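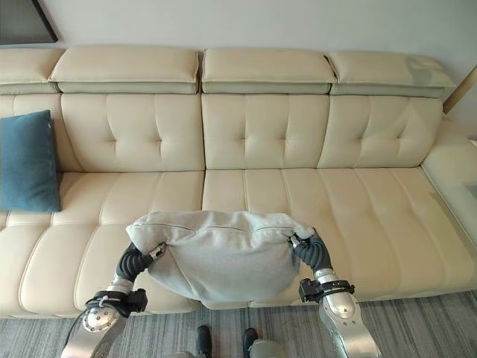

Since the last report the Jenoter build has moved from single-arm tests to using both arms together. The money from Landeg went on the wrist mounts, the cable and a second set of fingers, and all of these are now fitted. Most of our time has gone on soft furnishings in a living room, as agreed with Meinir Prydderch when the grant was made. The grey fabric piece is held up by its two top corners, one in each gripper, and it sags in the middle between them. That sag is the main problem we have been working on. If the hands are too close together the middle hangs low enough to catch on the front of the seat, and if they are too far apart one corner pulls out of the fingers.

Kornél Mészáros has rewritten the part of the program that sets the distance between the hands. It used to be a fixed number typed in before each run. Now the arms move apart slowly and stop when the motors in the shoulders start to work harder. It is slower than before, but we drop less.

The wrist cuffs were made in the shared workshop at Seltovstead. The first pair cracked at the bolt holes. Llinos Jenkins redrew them with more material around the holes and the second pair has held up so far. We would still like them in metal if there is money left at the end.

Spending to date

Wrist mounts and fixings: paid in full
Cable and connectors: £300, against £300 in the budget
Finger sets: one spare set still to be invoiced
Workshop membership: paid up to the end of the grant 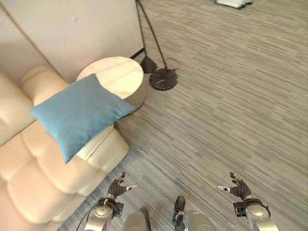
Seltovstead, June

The second part of this report covers the work on placing cushions, which we started after the workshop reopened. The aim is for the robot to put a cushion where a person would want it and leave it there. The seat is fairly easy. The armrest is harder, as the top is rounded and a square cushion tends to settle at an angle. The end of the sofa also has a side table close to it and a floor lamp beyond that, so there is little space for the left arm to come round. We have told the arm to stay on the carpet side of the sofa and to come in from the front. This costs it some reach.

In our last full session Edel made 10 attempts at the armrest and 8 of them ended with the cushion still in place when the hands came away. One failure was a slip. In the other the arm stopped itself halfway because a cable had snagged on the cuff. Ynyr Trevor has since moved the clip that holds the cable and will add a second one nearer the elbow.

We also had some trouble with the striped carpet. The software that finds the floor read the darker streaks as edges and kept moving the robot back from them. For now we have turned down the contrast on that step. A proper fix will have to wait until the hands are finished.

The close-up camera at the wrist was the last item on the list for this period. It is fitted and sends pictures, but it is a fixed-focus unit and anything very near to it goes soft.
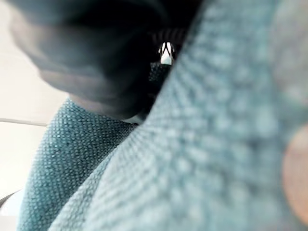

We looked at a model that focuses itself. It is heavier, and the wrist already carries more than we planned for. Llinos would prefer to move the present camera back along the mount and try again before buying anything, and we have gone with that.

Work for the next period:

Finish the cable run on both arms
Move the wrist camera and repeat the cushion tests
Try a heavier throw and a cushion with a loose cover
Write up the cuff drawings so that other members can use them

Morfudd Gronow has asked whether the group could show the build at the workshop's open Saturday. We would be glad to, as long as the arms are run at low speed and there is a rope across the room. Please let us know if Landeg would like its name on the notice.

We are not asking for any change to the grant at this stage. The invoice for the spare fingers will follow as soon as we have it.

Ynyr Trevor
for the Jenoter group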